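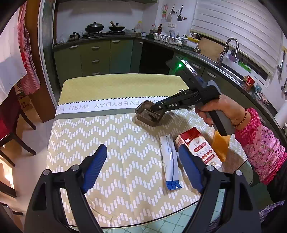
Kitchen table clearing, two hand-held grippers in view

Home Forum Tags Members Log in
Search this site Go

How many kitchen examples before a first training run?

Posted by grendholm_k
We are collecting examples for a policy that clears a kitchen table: trays, packets, small cartons. We have 669 episodes, all from one kitchen and nearly all with the same tablecloth. The plan said 1,000 before training anything. Should I keep going here or move to another home first? Starting positions vary, but the cabinets and sink behind the table never change. 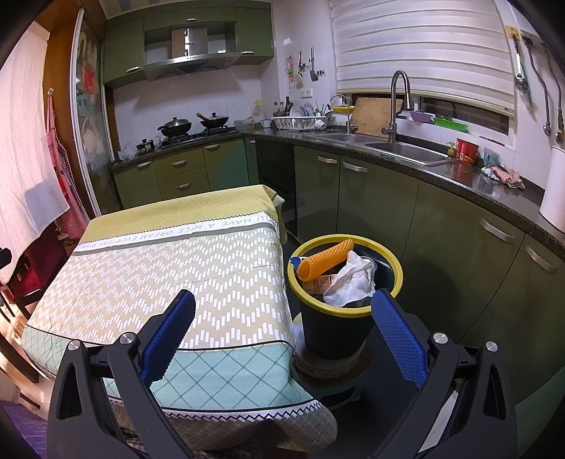 Rocío Insaurralde
Move now. We passed 1,000 in the Fultham kitchen before trying a second one, and the policy fell apart on a bare table. I would do 50 episodes in each of 4 other kitchens, then train on everything and look at which grasps fail. Keep one kitchen out of training completely — you need it for testing. Also write down who held the gripper each time. People approach a packet very differently and you will want to sort by that later.

okano_b
Just change the tablecloth.

Saavedra
A new cloth helps a little but the background stays the same. I agree with Rocío on moving. Before you do, watch a sample of what you have and throw out episodes where the fingertips leave the view during the grasp. We lost about a tenth of ours that way in December.

Contact us | © Community Help Pages | Back to top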